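Trays, cups and the 40-minute lunch

Ketau's workplace canteen serves lunch from one counter and resets every table by hand. The person in charge of table service there spoke with us in November about layout, breakage and the choice of tableware.

The basic setting is a plate, a cup, a tray, a fork and a spoon. "We dropped the knife two years ago," the manager said. "The menu is mostly rice dishes and stews. It was being washed and put back unused."

Plates are set at the upper left of each place and the tray goes in the middle, nearest the diner. Fork and spoon lie side by side to the left of the tray, handles toward the diner. The cup is placed last. 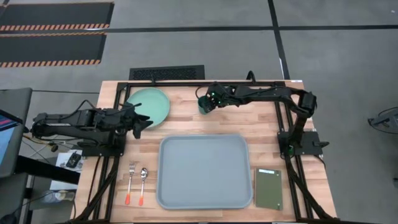 Colored handle tips were added to the flatware after a trial at the Revura site. "Orange shows up against wood and against a gray tray. We were losing more than 30 pieces a month into the food waste. Now it is closer to 10."

The butcher-block tops were a separate decision. Laminate was cheaper, but the edges lifted under daily wiping. The wood is oiled every other month and sanded when it stains. "A tray with a raised lip does most of the protecting," the manager said. "Spills stay in the tray. The rings we get are from cups set down outside it."

Asked about stacking, the manager was brief. Plates go no higher than 10 to a pile. Trays can go to 40, provided they are dry. "Stack them damp and they stick. Then somebody pulls, and you have trays on a concrete floor."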